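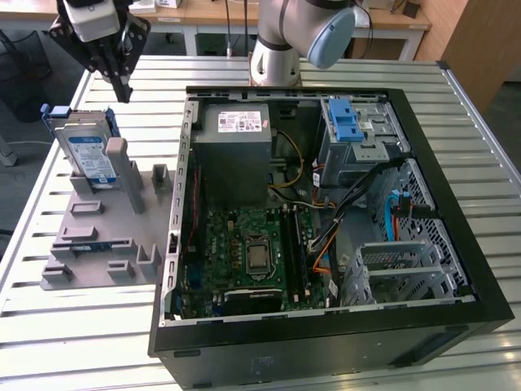
The practice tower on the bench, with the parts plate to its left.

Robotics Club: Winter Update
January 9, 2023

The robotics club is back in session after the break, and the bench is set up the way we left it in the fall. The project is the same one, too. We are teaching a robot arm to take parts out of a desktop computer and put parts back in. This item is for members who missed the last few meetings and for families who have asked what goes on in the back half of the lab.

The project is called Wakatix. The name was picked by vote and has no meaning that anyone has been able to explain to me. The final task in April has two parts. The first is a hard drive swap, in which the drive is lifted from the plate and slid into its bay in the tower. The second is a memory module swap, which uses a much smaller part and a much tighter slot. Teams get 200 seconds for the two together. The clock starts when the operator says go and stops when the arm is back in its home position.

Last fall most teams worked only on the hard drive. The drive sits in a blue carrier, and the carrier gives the gripper something to hold. It still has to go in straight. If it is tilted even slightly, it catches on the edge of the bay and the arm stops on a force limit. When that happens the operator has to back out and start the move over, and the clock keeps running. The best full run of the drive task so far is 79 seconds, by the Kiani team. Their first attempts in the fall took 177.

Memory is harder. The module has to be lined up with the slot from above and then pressed down evenly. Jawad Bhutto, who leads the Anlow team, has been working on splitting the press into two moves, one end and then the other. He has a version that works when the module starts in exactly the same place each time. It doesn't yet work when the module has shifted in its holder. His team is going to spend January on that and leave the hard drive alone.

The plate that holds the parts was redrawn by members and printed at school. The first version had the holders too close together, and the gripper fingers bumped the neighboring part on the way down. The current one has more room. The print file is in the shared folder under "plate," and the older files are in a subfolder called "old." Please don't print from that folder. Two people did in November and we used up most of a spool. 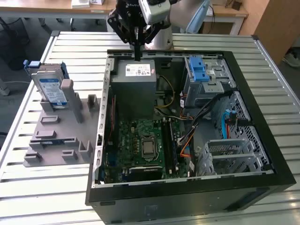 Do students need to know how to program before they join?
Most new members don't. They start by moving the arm by hand and saving positions, and they pick up the programming over the first month from the worksheets and from other members.

A few notes on how meetings will run from now until April.

Each team gets one block of bench time per meeting. The sign-up sheet is on the door. If your team isn't ready when the block starts, the next team may take it. Time away from the bench is for writing up runs, working on code, or checking drawings. Laptops are in the cart and have to be plugged in again at the end.

Every run gets written in the log, including the ones that fail. Write down the program version, where the part started, and where the arm stopped. In the fall we had several weeks of entries that said only "didn't work," and they were no use to anyone when we tried to find out why the drive kept catching. Geert De Smet has made a new log page with boxes to fill in. It takes under a minute.

The power cord stays off the tower at all times. The computer is a donated machine and is used only for practice, so there is never a reason to turn it on. Tie back long hair and take off lanyards before you stand at the table. One person at a time calls the moves, and that person keeps the stop button in hand.

Geert also gave a short talk at the last meeting on what is inside a desktop computer, and he will repeat it on request. Some of our newer members had never seen a motherboard before. He went over the power supply, the processor, the memory slots, the expansion card and the drive bays, and then had people name them back to him. Anyone operating the arm should be able to do this. When the person calling moves says "toward the power supply," the operator has to know which way that is without looking it up.
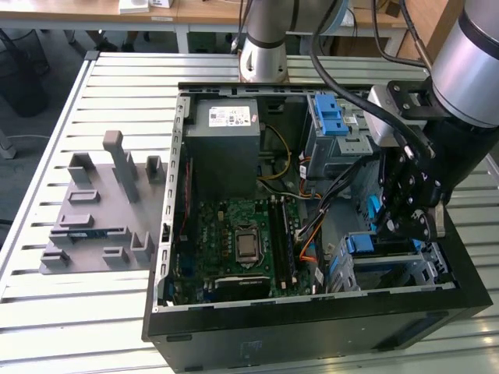
Gripper over the drive bay area. A second arm is at the far end of the table.

The club also has an invitation to visit Mirovier, a repair and recycling shop that takes in old office computers. They strip machines by hand and have offered to show us how they sort the parts. The visit would be on a school day and would need permission slips. We have room for 7 students on the first trip. Members who came to at least half of the fall meetings will be asked first, and a second trip is possible in the spring if there is enough interest.

We are looking for a few things, if anyone has them at home or at work. Old hard drives of the full-size desktop kind are the most useful, working or not. Memory modules from desktop computers are welcome too. We can't use laptop parts for this project. Please wipe any drive before you send it in. Donations can be left at the front office with a note that says "robotics."

Teams that want to change members should do it before the end of the month. After that the lists are fixed for the April event. Anlow has space for one more person, preferably someone who can stay until the end of each meeting. Kiani is full. Students who aren't on a team can still come and help with setup, logging and printing, and they will be placed if a spot opens up.

Parents are welcome at the April event. Both teams will run the full task twice and the better time counts. Details on the room and start time will be in the next newsletter.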